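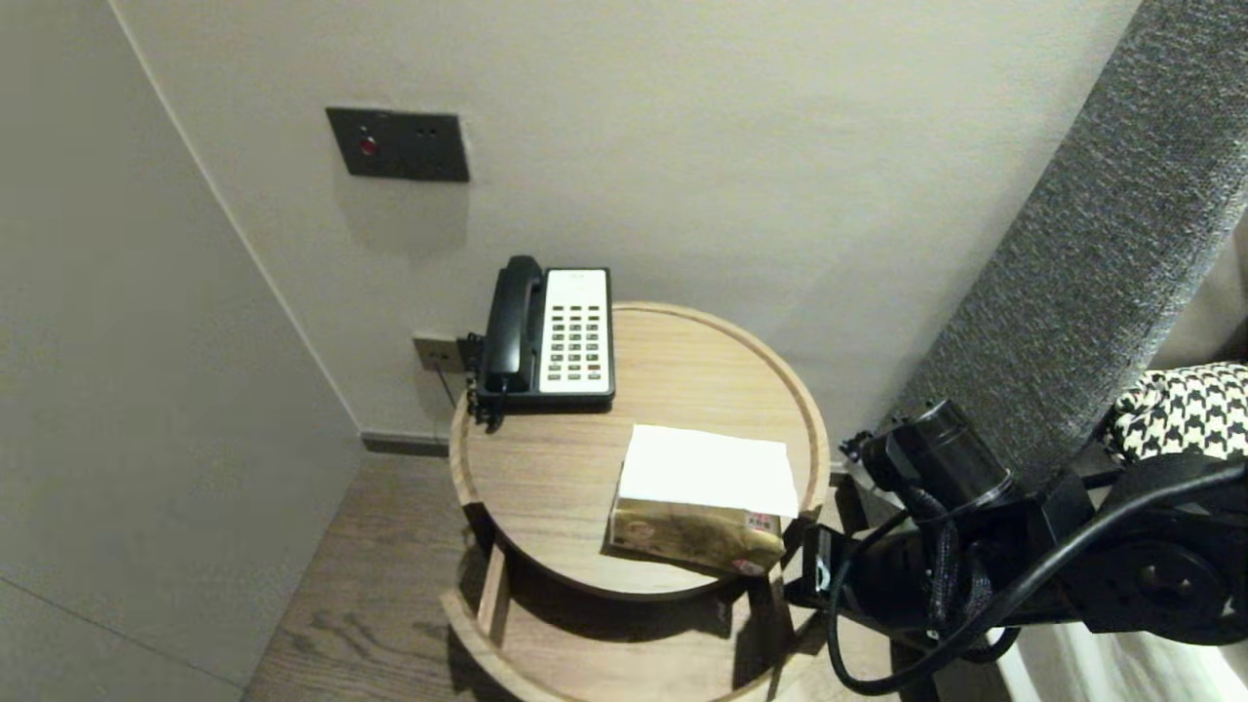
Choosing a Used Small Car for a Student Household: Project Report

1. Background

Our group was asked to pick a buying decision that an ordinary household might face and to work through it with real adverts and real costs. We chose a used small car for two students sharing a house, one of them with a placement 15 miles away. The budget was fixed at the start and did not change. We collected the adverts in July and did the costings at the beginning of term.

2. The cars

Three models came up often enough in the local adverts to be worth comparing: the Tenow hatchback, the Lubis and the Losemon estate. The Losemon is longer than the other two and strictly belongs in the next class up, but older ones were being sold at the same price, so we kept it in. We left out anything sold without a current MOT and anything described as a non-runner.

3. Method

We rang sellers and asked each of them the same questions: how long they had owned the car, when the timing belt was last changed, whether there was a service book, and why they were selling. Private sellers were mostly willing to talk. Dealers preferred us to come in, and 2 of them would not answer the timing belt question over the phone at all.

After the calls we went to see one example of each car. We took the same checklist each time, covering tyres, brakes, rust on the sills and wheel arches, warning lights, clutch and gearbox. The insurance quotes were for a driver aged 20 with no claims discount, parked on the street.

4. Results

The Tenow was the cheapest to insure. The best quote was £689 for the year with a £1,000 excess. Lowering the excess pushed the price up by more than we thought it was worth on a car of this value, although the group did not fully agree on this.

The Lubis was the nicest to drive and the quietest on the dual carriageway. Against it, the one we saw had uneven wear on both front tyres and pulled slightly to the left under braking. The seller said it had been tracked recently but had no receipt.

The Losemon had the most room and the thickest service book. It also used the most fuel, and its road tax was in a higher band. The rear sill on the passenger side had been patched.

Parts prices were taken from Elteck, a motor factor on the ring road. Brake pads and filters cost nearly the same for the Tenow and the Lubis. A clutch kit for the Losemon was a good deal dearer and had to be ordered.

5. Recommendation

We would buy the Tenow, provided the timing belt had been done or the price came down to cover it. The Lubis is a fair second choice if one turned up with paperwork.

6. Problems with the work

We saw only one car of each model, so the condition notes say more about those cars than about the models. Fuel costs were worked out from the published figures. Insurance quotes also went out of date quickly, and two had expired before we finished writing up.

Submitted Sunday, November 12, 2023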